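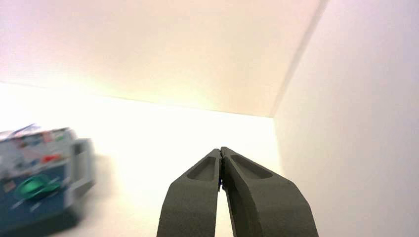

The Kalar kit is a gripper set with a wrist camera, sold by the firm Prelbridge to schools that already have a small robot arm. Our group tried it for two weeks in January, and my part was the fingers and the camera view. The two fingers are dark gray, and each one has a hollow near the upper part. When they are closed, the tips meet in a narrow point, with only a thin seam between them. I liked this, because a narrow point can reach a small part between other parts.

## Work with the practice board

We chose an electronics board with plugs, wires, a green knob and a small toggle switch. For a gripper it is a difficult object. The wires stand up in loops, and the knob is low.
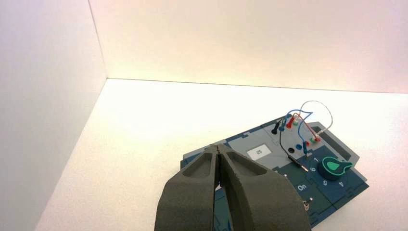
*Fig. 2. Closed fingers over the lower left part of the board.*

We made 152 attempts in total, on the switch and the knob together. The manual promises 1000 closing cycles before the fingers must be changed, but we could not check this number in our time. The fingers hide a part of the board from the camera, so I had to learn to come from the side. 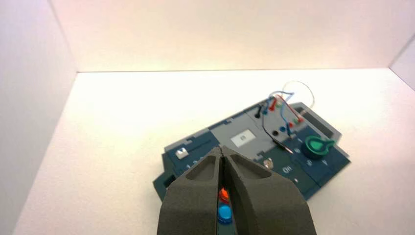
Catríona Mac Giolla read my draft and answered that the price should be judged together with the spare fingers, which Prelbridge sells only in pairs. I agree with her, and I will add the cost table to the next version.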